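# Capítulo 3. El regalo que vuelve cada mes: cómo se diseña una suscripción

Pocas cosas gustan tanto como encontrar un paquete en el portal y no recordar del todo lo que trae. Las suscripciones viven de ese momento, y por eso me parece uno de los temas más bonitos de todo el manual (y también uno de los más traicioneros, como se verá en cuanto aparezcan los números).

En el capítulo anterior estudiamos la compra única: el cliente elige, paga y se va. Ahora el cliente se queda, y eso lo cambia todo: el surtido, el embalaje, el calendario de compras y hasta el tono de las cartas. ¡Es casi otro oficio!

## 3.1. El caso Plerkodia

Plerkodia nació en Britemville como una tienda de té a granel con una clientela fiel y un almacén diminuto. Su fundadora, Ha-neul Ki, lanzó en abril una caja mensual con tres tés, una ficha de cata y una receta. Empezó con 48 suscriptores, casi todos vecinos que ya compraban en el mostrador, y preparaba los envíos los sábados, con la tienda cerrada.

Lo fascinante del caso es la decisión que tomó con los regalos. Quien regalaba la caja podía escoger entre 3 y 12 entregas, pagadas de una vez, sin renovación automática. Parecía renunciar a ingresos seguros, pero piense el lector en quién recibe la caja: alguien que no ha dado su tarjeta, que no ha firmado nada y que al terminar el plazo conserva un recuerdo estupendo. Esa persona es el mejor cliente posible, y Ki le escribía a mano con la última entrega.

## 3.2. Tres preguntas antes de empezar

Antes de pasar a los cálculos conviene responder por escrito a lo siguiente:

- ¿Quién paga y quién abre la caja?
- ¿Qué contiene la primera entrega que no pueda faltar?
- ¿Qué ocurre si un proveedor falla a mitad de temporada?

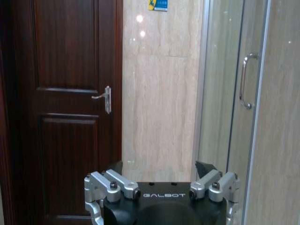
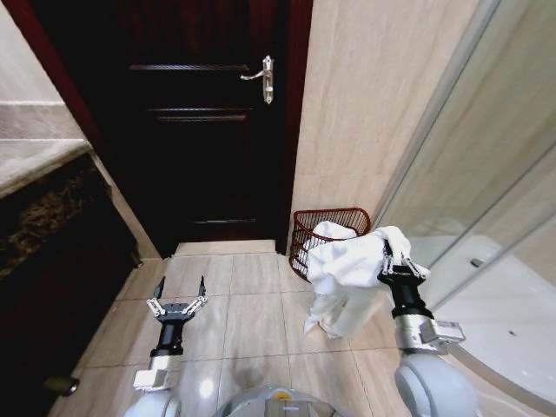
La tercera pregunta es mi favorita. Raptis, el proveedor de latas de Plerkodia, podía servir hasta 100 unidades por pedido, y con ese tope había que planificar todo lo demás. Ki reservó un segundo formato, una bolsa de papel de la casa Nivgate, y redactó las fichas de manera que sirvieran para ambos.

En el apartado siguiente calcularemos el coste de cada entrega, con el franqueo incluido. Tenga a mano papel y lápiz, que las cuentas salen mejor haciéndolas uno mismo.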